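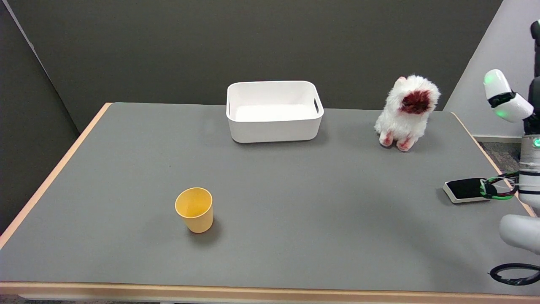

Pereo wanted the torque limit put back to the old value before anyone touched the gripper again, and said so over the line from Tinbridge in the flat tone used for reading out part numbers. The old value was known good. The new one had been entered in April by the previous shift, with no note.

I had the maintenance sheet open at the wrist section. The fault was intermittent. The arm would close on a soft object, report a hold, and then drop the hold signal while the fingers stayed shut. On a hard object it behaved. The controller logged the event as code 42, listed in the Gkikas manual under "loss of grip, confirm visually." I had confirmed visually eleven pages' worth.

"Put it back first," Pereo said again. "Then change one thing."

I put it back. I saved the parameter file under a new name, cycled the power, and waited for the joints to report. The service counter on the wrist stood at 2000 cycles. The manual calls for a cable inspection at 2000 cycles, with the arm powered down and the brakes on, and the inspection box on the sheet was blank.

The procedure has five steps. Lock out. Support the forearm. Flex the cable by hand at each tie point and watch the continuity meter. Record. Release. It assumes a second person to hold the meter. At Brulside after six in the evening there is no second person, so I laid the meter on the floor with its tone turned on and listened for it.

The first tie point held a steady tone. So did the second. At the third, near the elbow, the tone broke when I pushed the cable inward and came back when I let go. I did it again. I did it with my eyes closed, to be sure I was not helping.

"Elbow," I said.

"Which side of the tie?"

"Wrist side."

Pereo typed something. I could hear the keys. The site at Tinbridge had the same arm, bought in the same order, and theirs had never logged a 42.

"Ours is tied looser," Pereo said. "Send me yours."

I restored power and ran the slow approach, so that the cable would be lying the way it lay at the moment of the fault. A cable that passes straight can fail bent, and the bend depends on the reach. The black runs were fastened along the arm with zip ties and tape, and with the fingers clamped on top of the plush the elbow was folded down, with a green-and-black striped section hanging beside it. I stopped the program there and read the hold signal. Present. I waited. The log clock advanced. Present, present, absent.

"There it goes," I said.

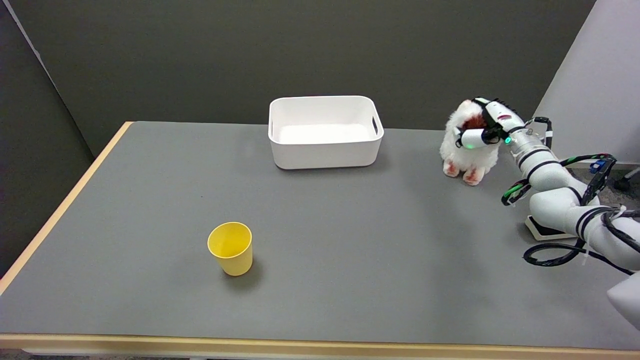 The sheet has a field for probable cause, and I filled it in before I did the repair, which is the wrong order but the one I prefer. I wrote: conductor fatigue at tie point three, tie overtightened, slack insufficient at full fold. Under parts I wrote one signal lead and two ties. There was plenty of slack elsewhere, a whole loop of black cable lying on the table beneath the arm, and none of it had been given to the joint that needed it.

I locked out again and cut the tie. The jacket under it had a groove I could feel with a fingernail. I drew the lead out, ran the new one, and set the ties so that a finger went under each. Then I folded the forearm by hand to its limit and listened. The tone held.

"Now the torque," Pereo said.

"It's at the old value."

"I know. Do you want to try the new one?"

I considered this. The previous shift had raised the limit by a little, probably to make the fault go away, and for a night or two it may have seemed to. I left it alone. I ran the grip test from the start of the sheet and let it repeat.

At ten Pereo asked for the count.

"No faults," I said.

"Leave it running."

I signed the inspection box, reset the service counter to zero, and in the space for remarks wrote the old limit, the new limit, and the month. The line to Tinbridge was still open. I could hear their arm going through the same test, a half second behind ours.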